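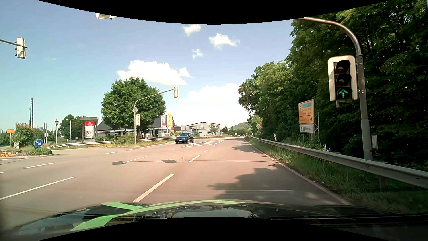

A reader wrote in after the last post to say she'd done three weeks of driving on the other side of the road, never got the hang of the signs, and could I please do one on reading the things before you're already in the wrong lane. Fair enough. So, how to plan and drive a road trip somewhere the signs aren't in your language. Quick version, I'm packing.

Learn the words first

Not the language. Just the sign words. Write them on a card, stick it on the dash where the passenger can read it.

For German-speaking places:

Zentrum — town centre
Ausfahrt — exit (it is not a town, everyone thinks it's a town)
Umleitung — detour
Einbahnstrasse — one way
Baustelle — roadworks
Gesperrt — closed
Anlieger frei — residents and people with business there only, so not you

France: sortie is exit, péage is toll, toutes directions means all routes and is the one you follow when you're leaving town and have no idea. Italy: uscita, exit. Senso unico, one way. ZTL is a restricted traffic zone, usually the old part of town. Don't drive into one unless your hotel has told you in writing that you're covered, and even then ask how they register the plate.

Colours change at the border. Motorways are blue signs in Germany and France but green in Italy and Switzerland. Look it up for each country the night before you cross. Takes five minutes.

Write out the route by towns

This is the bit people skip. Phone nav is great until it drops out in a tunnel with a fork at the end of it.

Get the map up at the kitchen table. Write down, in order:

1. The big town at the far end of each road. That's what the signs will say, often from a long way back.
2. The next middling town after each turn.
3. The exit number if there is one.
4. One fallback town past your turn, so you know when you've missed it.

I use a Jiltwood notebook, the small spiral one, because it lies flat on the passenger's knee. Any paper will do. One page per day. Big writing!! I did mine in pencil the first time and couldn't read a word of it after dark.

Don't trust route numbers on their own. Small roads will have a number on the map and just a town name on the sign. Names first, numbers as backup.

How far in a day

We're used to Hume Highway distances and it wrecks people's plans. 200 km on back roads through villages is a decent day with a lunch stop. You'll be in and out of 50 zones the whole way and you will want to stop at things. Motorway days can go longer but I still break every 100 km or so for the first two days, until the jet lag's gone.

Leave early. Be parked by 4 pm. Looking for a guesthouse in a strange town in the dark with the one-way streets going the wrong direction is how arguements start.

At the hire desk

I've booked through Samar the last few trips, no complaints, but same goes for any of them.

— Ask which countries the car is allowed in. Get it on the contract.
— Ask about the motorway sticker. Austria and Switzerland need one. Is it on the windscreen already, or digital against the plate, or are you buying it?
— Check the excess. Mine was $3,000 before I paid to knock it down. Have that conversation at home, in your own kitchen, not at the counter with a queue behind you.
— Photos of every panel, the wheels, the fuel gauge. Roof too.
— Fuel type. Write it on the card with the sign words. Diesel is gazole in France sometimes and catches people out.
— International driving permit. Get it before you leave home, you can't sort it at the desk.

Then sit in the carpark for ten minutes. Find the wipers, the indicators, reverse. Mirrors. You'll hit the wipers every time you want to turn for the first day anyway.

At the intersections

Passenger reads, driver drives. Passenger says the town name and the side, nothing else. "Left, town name, left." No commentary on the church.

Sign has two or three towns on it? Find yours, find its arrow, ignore the rest.

Missed it? Keep going. Don't brake, don't swerve over. Go to the next roundabout and come back, costs you a few minutes. Roundabouts go the other way round over there if you're from here — look left. Say it out loud. I still do.

No sign at all on a side street from the right, in a lot of places that car has priority over you. Priority to the right. Read up on this one properly before you go.

Parking in old towns

Aim for the edge. Park and ride, or the first big P you see, and walk in. Most want payment up front, coins or an app, so load the app over wifi. Plenty of car parks are open 24 hours but some lock the gates at night, check the board at the entrance.

Blue lines often mean you need a parking disc. Servos sell them. Set the arrival time, put it on the dash, done.

Stuff for the glovebox

Card of sign words
Notebook
Printed booking, hire contract
Phone cable that fits THAT car
Coins for tolls and toilets
The Tritanus folding map, or whatever paper map covers the region
Hi-vis vests, they should be in the car, check you can reach them from the seat
El Idrissi dates, because hungry passengers read signs badly

Do the first day's page tonight if you're leaving Friday. Rest can be done the evening before each leg. I'll put up the word lists for Spain and Portugal when I'm back, had a few emails asking for those.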